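Spent Saturday at the Sirnby open day, the one where they let regular people into the simulation lab. I have so many thoughts, so, thread!

First stop was the demo they call Pindel. A whole robot in a pretend bedroom, all of it living inside a computer. Roman Chmielewska ran it and let us yell questions the entire time, bless him.

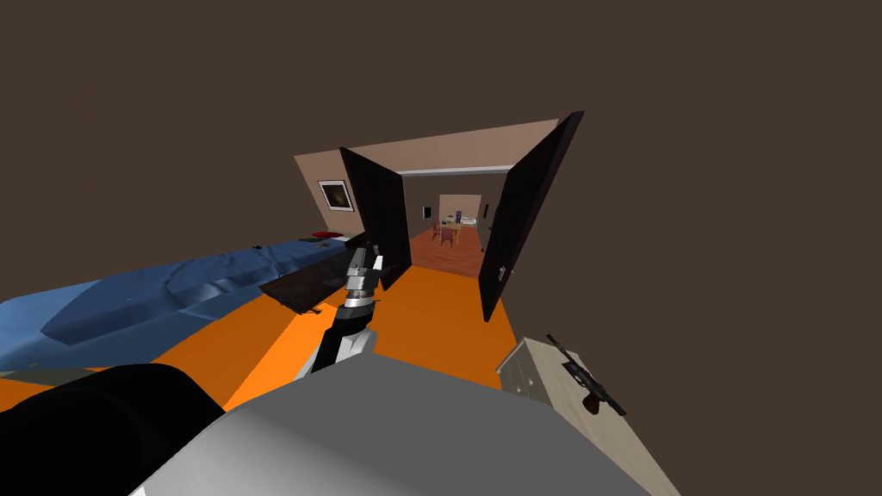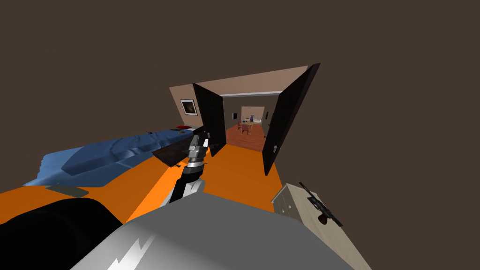

Bedroom, blue bed, both doors open in the first two. The third is the hand close up, and I'm obsessed with that honeycomb palm!
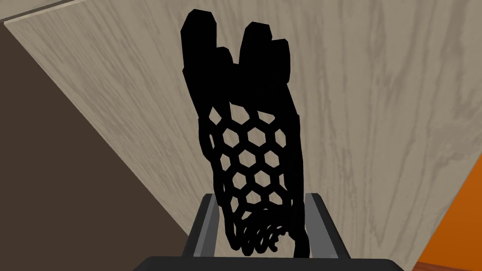

Lejla Ivanov: I was in the group after yours and he told us they'd run that room 2000 times before letting visitors near it. Did you get to try the controls?

I did, Lejla! Two minutes each (I timed it, I'm petty) and I spent most of mine figuring out which way was forward. My nephew is 6 and he was way better at it than me.

Biggest surprise for me was how much waiting there is. You ask for a move, the arm thinks about it, everybody leans in. Roman says that's the part the team wants to speed up next.

Also asked if the same software could drive a real arm. He said some of it already does, on a rig called Itska, but that one was behind a locked door. Rude.

Parking was a mess, cookies were great, and the gift table was down to one size of T-shirt by noon. They're planning another open day and I'm going, so if anybody wants to carpool, reply here and bring snacks.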